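Home | News | Minutes | Contact

Trirska Allotment Society – Minutes of the spring meeting

Apr 20, 2022 | by Urszula Kwiatkowski
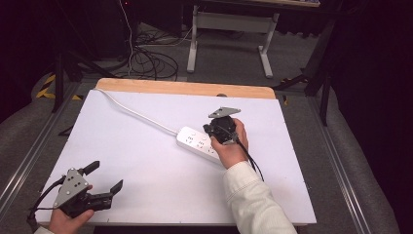

White power strip on the work table.

Present: 20 members. Effie Tennant was in the chair.

1. The minutes of the last meeting were accepted without changes.

2. Money. The account stands at 597 pounds. The water bill of 136 pounds is paid.

3. Seed potatoes. The order from Melnychuk came late – two sacks are still missing. Effie will write to them again.

4. Skenach path. Members asked for new gravel before July. It was agreed to ask for two prices.

5. Hut. No extension leads to be left plugged in overnight.

The meeting closed at nine.

2 comments | 5 shares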